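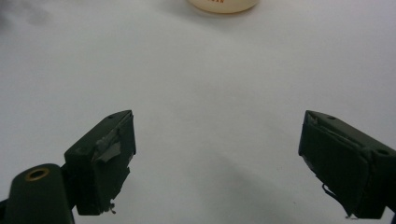 Cream cup, with the thin tan line around the base.

Drelel Electric Kettle Review: Three Months of Tea

I've gone through a lot of kettles. The first was a whistling stovetop one that I melted the handle off in college, then came a string of cheap electric ones that all died the same way, with the lid hinge going first and the switch a few weeks after. So when I bought the Drelel back in July I wasn't expecting to have feelings about it. I have feelings about it! I love this kettle.

Some background on how I use it. I drink black tea in the morning, green in the afternoon and something herbal at night, and my sister-in-law Danica Todorova stays with us most weekends and drinks more coffee than I thought a person could. The kettle gets used all day long. We also live at 3,833 feet, so water boils cooler here than the number printed on most kettles, and my last one used to sit there rumbling forever, waiting to reach a temperature it was never going to reach. The Drelel has a setting for elevation. You hold down the two outer buttons, pick your height in steps, and it shuts off when it should. It took me one try and I haven't touched it since.

Pouring

It has a gooseneck spout, but a fairly fat one, and I think they got the size just right. The really skinny ones are great for pour-over coffee and maddening if you want to fill a pot (or make instant oatmeal, or fill a hot water bottle, which I do every night from October on). With the Drelel you can tip gently and get a thin steady stream, or tip hard and get a mug filled in a few seconds. No dribbling down the front either, as long as you don't fill it past the line. I did fill it past the line once and got a wet sock.

The handle stays cool and there's room for all my fingers, even with my winter gloves on, which I only know from a power outage and a very cold kitchen. It's well balanced when full. Danica has some trouble with her wrists and she says it's easier for her than the Rernix she has at home, which holds more but gets heavy fast.

Temperature

There are presets plus a dial for anything in between. I was sure I'd only ever use the boil button, and now I hardly use it. Green tea is the big one for me. I always thought I didn't like it much, and it was just that I'd been scalding it for years. Ayana Wubshet, who sold me a bag of the good stuff at the Berik market, told me to let the water cool first, and I never had the patience. Now I turn the dial and walk away, and the tea comes out sweet and grassy and not bitter at all. 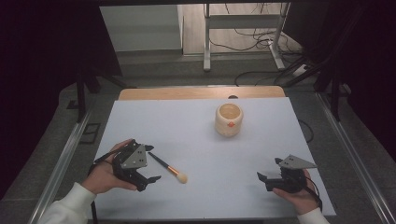
Cup and makeup brush on the light blue-white board.

The hold feature keeps the water at your chosen temperature for up to 2 hours. I use this constantly on mornings when everyone gets up at a different time. It does click softly every so often while it's holding, so if your kitchen is also your bedroom you might want to switch it off at night.

Speed and noise

Fast! A small amount for one cup is ready before I've found the tea. A full kettle takes longer, of course, but I've never stood there tapping my foot. It's quieter than the old one too, more of a low hiss. There's a beep at the end, and you can turn the beep off by holding the power button while you set the kettle on its base. That's on the back page of the manual in tiny print and I wish it were on the front.

Cleaning

Our water is hard and I was dreading this part. The opening is wide enough to get my hand in, so I can wipe it out properly. Every couple of weeks I boil a little white vinegar and water, let it sit, and rinse it 3 times. The inside still looks good. The outside is matte and shows every fingerprint, especially if somebody has been making toast.

What I'd change

The cord is short. It reaches from my outlet to the counter with almost nothing to spare, and I'd have traded the fancy box for another foot of cord without a second thought. The water level window is behind the handle, so lefties like my husband have to turn the whole thing around to read it. And the dial is a bit too eager, a light brush with a dish towel will bump it up a notch.

I did write to customer service about the dial. Someone named Nahom Dinsa answered the next day and told me you can lock it by pressing it in until the light blinks. Works fine. I still forget to do it.

Would I buy it again? Yes, and I already did, there's one wrapped in the closet for Danica's birthday, so please don't tell her.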